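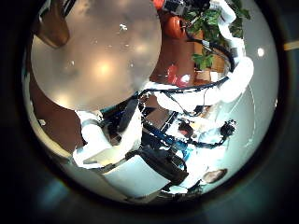 *2 min read*

**Paid participants wanted: household chore study, Geltness**

Pritura is looking for 24 adults to compare their own housework with a robot's. We want to know which chores a two-armed machine can finish today in a furnished room, and which it still can't. Watering a plant without knocking the pot is on the list. So is clearing a cabinet top.

You will do 14 short chores at your normal pace, then watch the robot try the same ones and score each attempt. No technical background is needed. Please don't apply if you work for a robotics company.

- One visit, Monday, 9 a.m. to 1 p.m.
- Pay: $167, plus bus fare
- You must be 18 or older and able to lift a full laundry basket
- The arms are padded, but you will stay behind a marked line while they move

We would especially like to hear from people who clean or stock shelves for a living.

To apply, write to Ánh Quách at the Pritura front desk, Room 915, and list the chores you do most weeks. Applications close at the end of May.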